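Consumer Behavior 210, Unit 6 handout
Reading "Made Here" Labels
Instructor: Florencia Cáceres
15 Apr 2019

Read this before the section meeting, and bring one product label from home.

Start with a claim most textbooks repeat: shoppers will pay more for goods made close to where they live. The usual support is a survey. Someone stops 200 people outside a store and asks if they would pay extra for a local product, and most say yes. I would say yes too. It costs me nothing, and the person with the clipboard seems nice.

What people do at the register is a different matter. The Okville study (in your packet) tracked 2,000 sales of two table lamps, one with a local label and one without. The local lamp sold slightly better in March and slightly worse in the next month. The authors call this "a promising trend." Look at their second table and decide for yourself what they should have called it.

Then there is the word "made." Your packet has labels from Flamen and Helmy. Flamen says "made in Fivport." Helmy says "finished in Fivport." Does either one tell you where the parts were molded, where the metal was cut, or who put the thing together? Most goods with a housing and a few screws pass through several shops before they get a label, and the label usually names the one that sounds best.
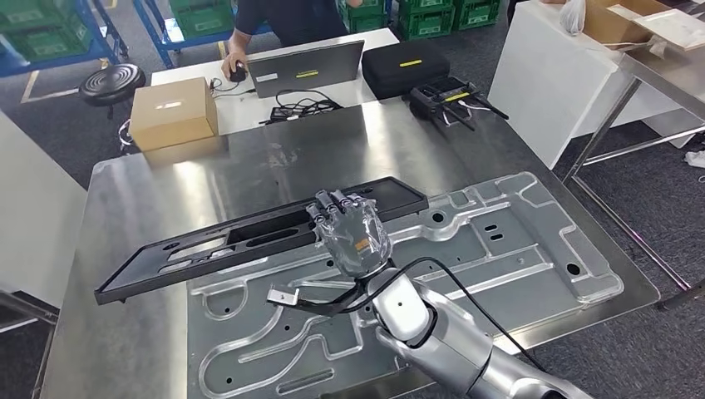
Fig. 1. A black plastic panel above a metal fixture plate on a steel table.

Try the test I give every class. Looking only at the figure, name the country. You can't, and neither can a shopper looking at the finished product. All the value of the label rests on trust in whoever printed it, so a study that skips the question of trust has skipped most of the subject.

Be careful with the Fivport focus groups as well. There were 4 of them, all recruited through a "buy local" newsletter. I don't know what the authors expected to hear.

For section: write 500 words on one of the studies in the packet. Say what was measured, what was claimed, and how far apart the two are. "More research is needed" doesn't count as a finding. Leave your label with me at the end.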